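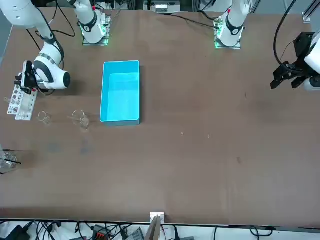 Our rec basketball league down here (Drunora, men's and women's, 14 teams split across two pools) has a tiebreaker question that's eating my evenings. Two teams finished level for the last playoff spot. I've been keeping the standings myself, and my spreadsheet has gone from a few tidy columns to rows and rows of little slots, like the round holes in that white test tube rack, each one waiting for somebody to tell me what goes in it. The teams are Andora and Giraldo. They split their two games. Andora won the first by 11, Giraldo won the second by 6. Over the season Giraldo has the better point difference, mostly from one night in February when they beat a team that showed up with five guys and a sprained ankle.

Our rule sheet says, in full: "Ties decided by head to head, then points." Points what? Points scored? Point difference? In the games between them or all season? The Giraldo captain reads it one way and the Andora captain reads it another, and you'll never guess which way each of them reads it. Playoffs start in April and I need to post a bracket. What do other leagues do?
Asked by Yesenia Correa

3 answers

Answer from hoopclerk
Most leagues I've worked the table for go in this order: record between the tied teams, point difference between the tied teams, point difference over the season, points scored over the season, coin. Under that order Andora is in, plus five across the two games, and you can go to bed.

The reason for keeping it to the games between them first is the February night you mentioned. Season point difference mostly measures who got lucky enough to catch the bad teams short-handed. Plenty of leagues that do use it put a cap on it, so a win by 40 counts the same as a win by 15. You might look at that for next year, along with the sentence in your rule sheet, which was clearly written by someone with a bus to catch.
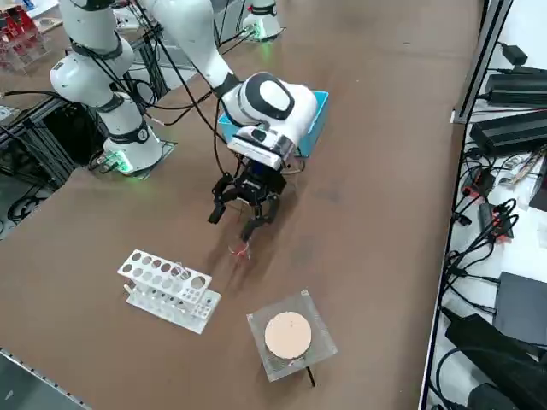

One more thing on the order. If you ever get three teams tied, you make a mini table using only the games among those three. Once that table separates one team from the other two, check whether your rules say to start over with the remaining pair or keep going down the list. Both are common and they can give you different teams. I have seen a gym go very quiet over this. Write it down before the season, when everybody still likes each other.

Also check for forfeits. If either team took a forfeit win, find out what score went in the book. Ours goes in as 20–0, and I know a league that used to enter the forfeiting team's average, for reasons lost to time.

Answer from Bonenora_bench
just play it off. one game, 10 minute halves, winner goes in. thats what we did two years ago and we got more people watching than the final. ref cost us 125 for the night split between both teams and nobody complained except the team that lost, who complained a lot

Answer from lefty_scorer
Disagree with the playoff game unless both captains agree to it in writing. One of them already thinks they qualified, and you'd be asking them to win it twice.

I'd also say the wording isn't as vague as people are making it. "Head to head, then points" could easily mean head to head is finished once it comes out 1–1, and then you use season points. Our old sheet said nearly the same thing and we read it as total points scored. We had a team go through with 400 to the other side's 394, and the 394 team had the better record against winning teams. They moved to a different league. Their new league uses a coin.

So what did you do last time there was a tie? If there was one and it was settled a certain way, that's your rule, whatever the sheet says. Dig out the old brackets.

Comment from Yesenia Correa
Thanks, all. Dug out the old brackets. There was a tie three seasons back and the note next to it says "sorted it out w/ Mike." Going with hoopclerk's order and turning my phone off.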